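Workshop nights move to Firkside

From October the Tuesday build nights will be held at Firkside, in the long room behind the library. The old space at Traltell was fine for one team, but we now have 2 teams and 16 members, and the practice field no longer fits between the benches.

The new room has its own entrance on Mareck Street. Please use that one, as the library doors are locked at six. Parking is free on the street after five. The room has good light and plenty of outlets, but no sink, so bring your own water.

The field tiles and the two long benches will be moved first. Thijs Mulder is making the list of who has a van or a trailer. If you can help with lifting, send him a note with the hours you are free. Batteries and chargers travel separately and go in the metal cabinet - please do not leave them in bags overnight.

The move has a cost. Rent at Firkside is higher, and we set aside 3000 for the first year. Dierckx has agreed to cover the entry fees for both teams again, so dues stay the same for now. Families who pay by the month do not need to change anything.

The younger team still needs a second driver and someone to keep the engineering notebook. No experience is needed for either job, but drivers must be at least 11 and should be able to come to most practices. Tryouts will be held on the first two build nights in the new room.

Comments

Petra: Is there a bike rack at the Mareck Street side?

Joel W.: Yes, to the left of the door. It fills up early.

Hanne: We have a trailer, will send Thijs our hours.

Last updated: 4th March

Contact the newsletter editor | Copyright Firkside Build Nights | Back to top
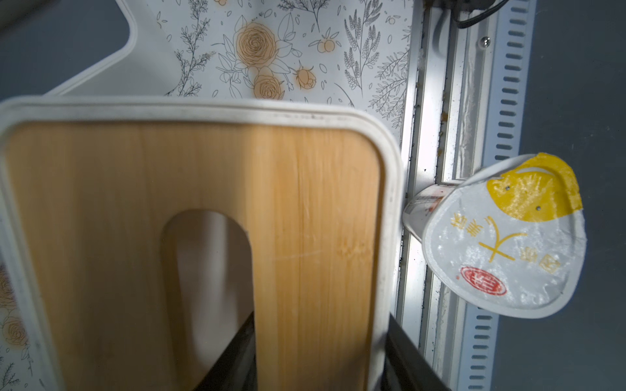 White container with a bamboo lid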